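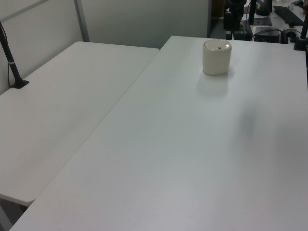 The machines were easier to get used to than the schedule, according to Samina Jafri. Under the old arrangement, she said, a person came in, picked up a tray of jars, and knew by the middle of the afternoon how the day would end. Now the morning belongs to the equipment and the afternoon to whatever the equipment could not do.

Home | Features | Work and Industry | Subscribe | Contact

Her account is shared, with variations, by most of the employees at the Clodstead site of Grunel, a contract packing firm that handles small containers for cosmetics and household goods. The company began testing robotic arms at its benches two years ago under a program known internally as Velton. The program has since moved from a single trial bench to regular use in the preparation department, where lidded containers are picked up, turned, checked, and set down again before they go forward to labeling.

Grunel employs 30 people in that department, the same number as before the program began. Management has presented this figure as evidence that the work has changed and the jobs have remained. Employees do not dispute the figure. Several pointed out, however, that seven of them now hold positions that did not exist when Velton was announced, and that the pay grades for those positions were settled only this September.

The new position is called bench operator. An operator prepares the table, places the containers, starts the routine, and watches. When an arm fails to close on a lid, or closes on it at an angle, the operator stops the routine, records the failure, and resets the piece. Pale containers on pale tables were an early difficulty. The vision software, supplied by a contractor named Minhas, had been prepared with darker goods in mind, and a round lid of nearly the same shade as the surface beneath it was often missed altogether. The firm considered replacing the tabletops and decided against it, as customers would continue to send pale containers in any case.

During the first full month of trials, operators recorded 1,719 stopped routines. The log was kept by hand and later transferred to a shared file. It remains the most frequently consulted document in the department. Entries are short: lid not found, lid turned too far, container moved. Engineers from Minhas review them each week and return a revised routine, which the operators then test before the start of regular work.

This exchange has altered the standing of the people who keep the log. Under the former system, a packer who noticed a recurring fault reported it to a supervisor, who might or might not carry it further. An operator at a bench now writes directly to the person who will correct it. Two former packers have been invited to planning meetings for the next stage of the program, and one has asked to be trained in writing the routines.

Other changes have been less welcome. Packing was done in pairs, with conversation across the table. The benches are separated by partitions, and an operator may spend most of a morning without speaking to a colleague. Employees have also reported that watching is more tiring than handling. The company responded by limiting bench duty to half of each shift, with the remaining hours spent on inspection, repairs, or the hand packing of irregular orders. The limit was requested by the employees and adopted on October 24, 2018, after a trial period.

Hand packing has kept a larger place than was first planned. Sample sets, gift boxes, and short orders with mixed sizes are still assembled without the arms, because preparing a routine for them would take longer than the work itself. Longer-serving employees are generally assigned to these orders. Some regard the assignment as a recognition of skill. Others are concerned that it will leave them without experience at the benches when the next group of positions is filled.

The company states that every member of the department will be offered operator training before any further benches are installed. No date has been set for that installation. Jafri has put her name down for the course. She has also asked that the hand packing tables be kept where they are, by the windows.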